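Sorting out the spice shelf

Filed under: Home & Kitchen, Small Jobs

I moved the spices again in January. It's the third time since we came to Korkstead, and I think this one will last.
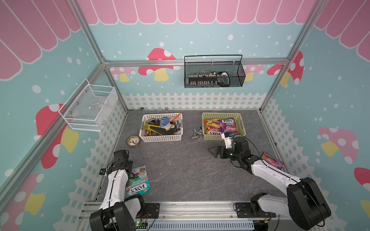 The old arrangement was a cupboard next to the stove, two shelves, everything pushed in wherever it fit. My mother kept hers that way and never had trouble finding anything, but she cooked from the same dozen jars all her life. I cook from whatever I read about that week, so I end up with a jar of something I used a teaspoon of and forgot. When I emptied the cupboard onto the kitchen table I had over 40 jars, bags and tins. Some of them came with us from Burnon, and we left there before the dog was born.

I went through them one at a time with the lid off. I don't go by the printed date much. If I rub a pinch between my fingers and can't smell it, it goes. Ground ginger, gone. Two lots of paprika, both gone. The cinnamon sticks were fine, and so were the whole cloves and the black cardamom. Whole spices keep so much longer than ground ones that I've mostly stopped buying ground, except turmeric, which I tried grating once and won't again. The counter was yellow for weeks.

I had three open bags of bay leaves. I also had four jars of cumin seed, and I can explain those. Every time I go to the shop in Prirnmont I'm sure we're out. I poured them all into one big jar and wrote CUMIN on it in letters Karlijn can read from the hall.

Karlijn Michiels lives downstairs and we share the kitchen on the ground floor, so none of this was only up to me. She wanted alphabetical. I wanted things grouped by what I cook with them. We tried alphabetical for 10 days and I kept looking for coriander under D, because in my head it goes with dal. She gave in on that, and I gave in on decanting everything into matching jars. I'd said it was a waste of money, and I still think it was a bit of one, but they do stack.

So what we have now is a drawer. The wide one under the counter, left of the sink. Jars lie on their sides with the labels up and I can see every one without lifting anything. The front row is for every day – salt, pepper, chili flakes, cumin, turmeric. Behind that are the seeds, then the whole sticks and pods, then baking things at the back where they get forgotten until December. Berbere has its own tin and doesn't go in the drawer because it gets into everything.

The berbere is from my cousin Mulugeta Jemal. He makes a big batch twice a year and mails some to anybody in the family who asks. I've tried to make it from his list and it comes out flat. He says I don't toast the fenugreek long enough. I say he's leaving something off the list. We've been having this conversation for years and I expect we'll have it again at Easter.

A few things I'd do differently. I'd measure the drawer first. The first jars I bought were 4 millimeters too tall to lie under the lip, and I had to drive back and swap them. I'd put labels on after washing the jars, too, and let them dry overnight. Half of my first set slid off. I used a plain pencil on masking tape in the end and that has held up better than the printed ones.

I'd also think about heat. The old cupboard was right over the side burner and I'm fairly sure that's what finished off the paprika. The drawer stays cool even when the oven has been on all afternoon.

The one thing I haven't solved is chili oil. It can't lie on its side, and it's too tall to stand up in the drawer. For now it's on the windowsill with the soy sauce and the Liao vinegar, which Karlijn says looks messy. She's right. I might put up a narrow shelf by the back door if I can find the stud.

The whole job took most of a Saturday's worth of hours spread over several evenings, and cost me $40, nearly all of it jars. Dinner that last night was lentils with far too much cumin, to use up what wouldn't fit in the big jar. There's still a cupful in a freezer bag if anybody nearby wants it.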